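**Seasonal staff in a small shop: hire in February or wait?**

*hillside_till*

Hello all. I run a shop in Renden which sells games, toys and some outdoor things. We have three permanent people and me. Every year I take two extra persons for the summer, and every year I am too late and the good ones have already signed with the supermarket or with the hotels in Clostberg.

This year I want to put the job ad out in February, for a start in June. My sister, who does our bookkeeping, says this is a mistake because people who sign so early do not come in the end. The last ad was seen 1,153 times and I got 21 applications, but most of them did not answer when I called.

I use Garba for the ad and for the shift plan. It costs me 264 per season, and I do not want to pay for two seasons if the early ad brings nothing. Has anybody here tried it with a shop of my size? I also would like to know if you pay something to hold a person until June.
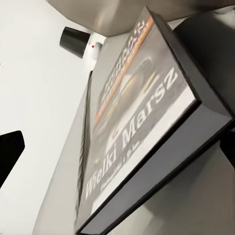 *Image: hillside_till / Renden shop page*

One more detail that may be important: I need at least one person who can explain board games to families. Only standing at the till is not enough, and the training takes me two weeks. So if somebody leaves in the first week, I lose more than the wage.

**Replies**

*norra_retail*

I do early hiring for a sports shop, we are Pistside, so for us the season is winter, but the problem is the same. We put the ad out four months before. My experience:

- Sign the contract early, with the real start date in it. A promise on the phone is worth very little.
- Invite the person for one paid trial day in spring. Those who do not come to the trial day would also not come in June, and you still have time to look again.
- Write to them once per month. A short message is enough, for example the first shift plan or the dates of the training.

We do not pay for holding. We pay an end-of-season bonus, and it is written in the ad. Two years ago we changed from a higher hourly wage to this bonus, and fewer people left in the middle. I cannot say if it works the same for summer, students have other plans then.

About the ad tool I would ask them directly. Ours let us pause the account between the ad and the season – it was not on the price page, I had to write to support.

Please check the rules for trial days where you are. In our case the day must be paid and the insurance must know about it before.

*mapleandtwine*

just put a paper in the window. we got both of our summer girls like this and it cost nothing

*quietledger*

I partly agree with your sister. I worked in staffing for a chain, and the early signers did drop out more often than the late ones. But the late ones were also weaker, so you have to choose which problem you prefer.

For a shop with two places, I would fill one early and one late. Give the early place to the games person, as this one needs the training. The till place can wait until May.

Also look at your numbers again. 21 people from 1,153 views is not bad for a small town. If most did not answer the phone, then I would send a text message first and propose a time for the call. Younger applicants often do not pick up an unknown number. How many days did you wait before you called them?

*hillside_till*

Thank you, this is very useful. I waited nine days, it was the stock count and I had no time. I will do one early and one late, with the trial day in April, and I have written to Garba about the pause.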